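**To:** Kirsty Yeoman, Clirdale Fund
**From:** Nelly Sotelo, Sorkthorpe Seed Library
**Covering:** spring and summer, up to the end of August

Kirsty, this report follows the headings in your letter. The spending sheet is attached separately, and Trinity Achterberg can answer questions on it.

## Lending

We lent 1,214 packets this season. Beans and tomatoes went first, as they did last year. Lettuce was slow until we moved it to the front rack in April. Squash was the weak spot. We ran out of the gray winter type in the second week and had to turn people away until a grower in Tinatance sent us more.

Returns are still coming in. Most borrowers bring seed back after the first frost, so I can't give you a useful return rate until the winter report. The early returns are mainly peas and spinach. Two jars of peas had weevils and were thrown out.

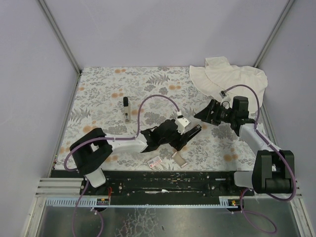 Germination testing is up to date for everything older than three years. Fidelina Cuervo ran the tests on damp paper towels, 17 varieties in all. Onion and parsnip did badly, and we pulled all of the old stock of both. The carrots were better than expected and stay on the rack with a note telling people to sow thickly.

## Classes

The seed saving class ran on Thursday evenings at 6:30. The first session was too long and covered too much, and people left before the part on drying. We split it into two shorter sessions and that worked better. Attendance dropped in July when people were away or busy in their own gardens. Next year we plan to stop at the end of June and start again in September.

Hjørdis Rønning taught the tomato session and wrote a two-page handout on fermenting the pulp. It has been copied a lot. She would like to revise the part on rinsing before we print more.

## Storage

The new cabinet arrived in May, three weeks late. The bottom drawer sticks and the supplier has agreed to replace the runners. We keep a humidity gauge in the top drawer and read it every morning we're open. It ran high for most of June, so we now change the drying packs every two weeks.

The catalog move to Wumbei is half finished. Beans, peas, tomatoes and squash are in. Herbs and flowers are still on index cards, and some of the cards have no harvest year. We're asking the original donors where we can reach them. Anything we can't date will be tested before it is lent again. 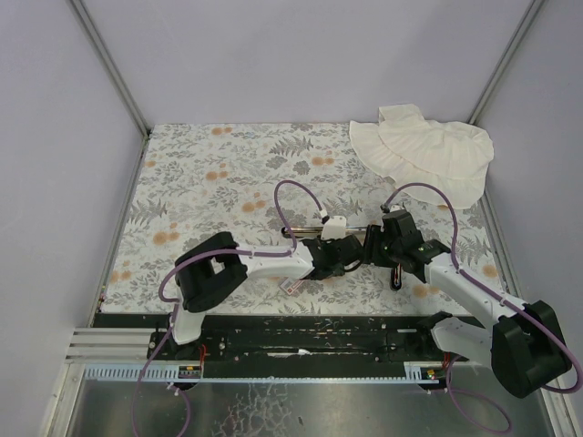
**Will the library need more money to finish the catalog this year?**

The remaining work fits in the current budget. It needs Trinity's hours through the fall, and those are already in the plan you approved.

## Changes to the budget

We would like to move $400 from printing to envelopes and labels. The first envelopes we bought were thin and split at the seam, and we switched to a heavier one in June. Printing came in under because the handouts were shorter than planned. Please let us know if this needs a form.

## Next period

- Finish the herb and flower cards
- Log fall returns and discard damaged seed
- Order onion and parsnip seed for the spring rack
- Find a second squash grower
- Set the dates for the September class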